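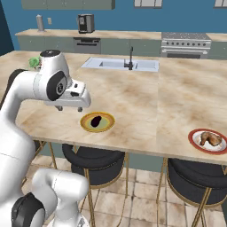 Vol. 5, No. 159

FOR IMMEDIATE RELEASE

Robot arm practices in a simulated kitchen before it gets near a real one, Rosier lab reports

VILLEY, May. Researchers at the Rosier lab today released Skitden, a training method that lets a robot arm learn household pick-and-place work almost entirely in simulation. Paper, code and the full set of kitchens are out now, free for research use.

The short version: 3000 computer-rendered kitchens, one arm, one two-fingered gripper. Food on plates, mostly. An eggplant-shaped item on a yellow plate, chicken on a red one, that kind of thing. The arm gets a plain written instruction and has to work out which item is meant and where to put the fingers.

What's new is how Skitden picks its practice. Older setups deal out rooms at random, so the arm spends hours on things it can do already. Skitden keeps score as it goes. Rooms the arm fails in come back sooner, with small changes: a plate moved toward the counter edge, a different marble, a stool shifted, window light from another side. Rooms it handles well drop to the back of the line.

Results. The team held back 549 kitchens the arm had never trained in. With Skitden it picked up the right item in 81 percent of them on the first try. Same arm, same training hours, random rooms: 64 percent. Most of the gain came on glossy and oddly shaped food, which teh older policy tended to grab too close to the narrow end.

Not solved yet: items that sit partly behind something else. Leafy vegetables are still a weak spot, the arm often closes short. Stacked plates were left out of this round.

Work on hardware is at an early stage. The lab has moved the policy onto a physical arm on 5 tabletop tasks, no retraining. Numbers from those trials are not part of this release and will be in a follow-up paper.

The kitchens themselves were built with Rajput, a Villey studio that does interior models. Layouts include islands, sinks, ranges and wall cabinets, and each one can be re-lit or re-tiled from a single settings file. Rajput keeps the rights to the source models, the lab distributes the simulation-ready versions.

Availability: Skitden runs on a single desktop graphics card. Training from scratch takes longer, see the readme for times and known isues. Bug reports through the project page please, not by email.

Media contact: Rosier lab press desk, Villey. Video clips and larger stills on request. Phones are staffed until 5 p.m.

###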